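Household Textiles, Unit 4: Cloths, Surfaces and What the Packet Claims
Tutor: Selina Trummer 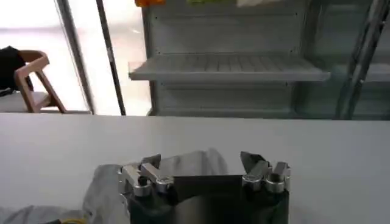
**How often should a kitchen cloth be changed?**

Daily if it touches food surfaces, and straight away after raw meat. A cloth kept for dusting shelves can go a week.

## 1. Grey cloths

Light grey is sold to us as a "clean" colour. I don't buy it. Grey hides tea, dust and old grease very well, and a cloth that hides dirt gets used for too long. Wrinkles tell you little either way. A crumpled cloth may be fresh off the line.

White tabletops have the opposite reputation ("they show everything"). They show coffee. They don't show a thin film of washing-up liquid, and matt ones are worse for this than gloss. Wipe, rinse the cloth, wipe again.

## 2. The fridge

Empty it completely before cleaning. Working round the jars is a waste of an afternoon, whatever Beat Eder told last year's group.

- Wire shelves: lift out if they will come. Clean along the ribs first, then across underneath.
- Front lip: crumbs collect behind it.
- Clear panels: damp cloth, then dry cloth. Smears are usually too much product.
- Pale walls: warm water and a little bicarbonate. Dry the corners.

## 3. Claims to be suspicious of

The Prallow leaflet says its cloth "lasts 20 times longer". Longer than what? It doesn't say. The Betdale one promises a streak-free finish in 13 seconds, and Miroslava Kadlec got streaks in April after three tries. I am willing to be persuaded, but I'd want to see the same spill on the same surface, and a plain cotton rag in the test as well.

Folding into quarters gives you eight clean faces. This one I do believe. Try it.

## For next time

Bring one used cloth from home, unwashed, in a bag. Read pages 15 to 17 of the booklet and mark any sentence you think the author couldn't prove.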